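The Return of the Ten-Minute Cleanup

Netthorpe, 2020-07-13

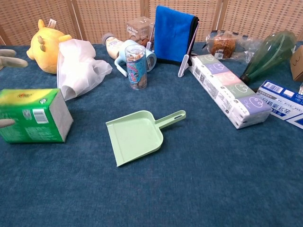

A green dustpan on blue carpet, with household items and toys behind it.

When offices in Netthorpe closed in March, many families found that a house used all day gets dirty in a different way. Crumbs landed in rooms that had never seen a sandwich. Toys left out at breakfast were still there at supper, with a day's mail on top of them.

The old plan in most homes was one long cleaning session on the weekend. That worked when the place stood empty from morning until late afternoon. With 4 people eating lunch at home, the kitchen floor could not wait that long.

What has replaced it on Laryea Street is a short cleanup before dinner. Everyone stops, picks up what belongs to them and puts it away. One household of 6 sets the oven timer for 20 minutes, though the parents say the job is often done in half that. Another does it in 10 and leaves the rest.

Small tools have come back with the habit. The hardware store in Skunau sold out of hand brushes twice this spring and now keeps them by the register. A full-size vacuum is still better for a whole room, but it has to be dragged out, plugged in and put back, and it is loud when someone is on a call. A brush and pan can hang on a hook by the door.

Children take to it unevenly. Preschoolers like sweeping and are bad at it. Older ones are good at it and have to be asked 3 times. Several parents said they had stopped going over the floor again after the kids were finished – the arguments were worse than the crumbs.

Storage is the harder problem. A toy with no shelf or bin of its own just moves from the floor to the couch. Families who were happiest with the new routine had cleared out a closet first, and most of them were still waiting for the thrift store to start taking donations again.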